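2024-03-11, edit suite notebook

Third day on the Hesis teaser and I still don't believe the sequel is happening. Karla says the director has "more or less agreed". He more or less agreed last July too, and what we got was a two-line post and a poster with the wrong typeface on it.

Watched the new assembly with Bilal. Runs to 113 seconds, and the brief from Pillport says 90 at most. Their note asks us to keep every shot of the lead and also make it shorter. I've asked which they want first. No reply.

The casting rumour has now reached the trade sites. Rosalie traced it back as far as she could and found one interview, in which the actor said he'd "love to" work with the director again. I'd love to as well. Until there's a signed deal I'm leaving his name off the end card, whatever the marketing people send over.

Sound: the temp score is lifted from the first film and everyone has fallen for it. It makes weak shots look good. Played reel 2 mute and the chase sags badly from the bridge onwards. Tala disagrees, thinks it's the grade. We'll try it with her grade and no music, then see.

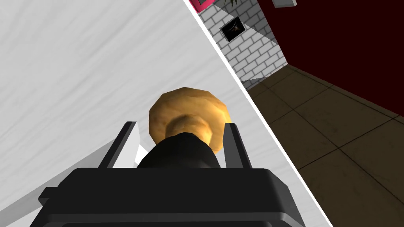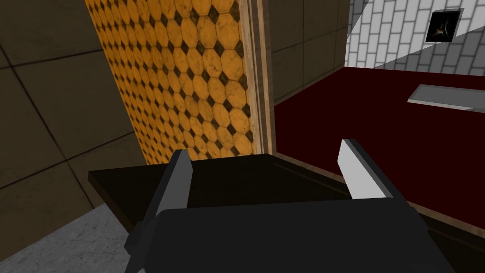 Nseir quoted 300 for the extra sound pass, then 477 once they'd seen the reel. Wissam wants to pay it and move on. I'd like to know what changed, as the reel is the same one they were told about.

Test screening cards came back glowing, but the room was full of people who queued for the first film in costume. Not much use. Asked for a second screening with a cold audience at the Zisa.

To do: chase Pillport on length, export mute version for Tala, get the Nseir quote broken down in writing.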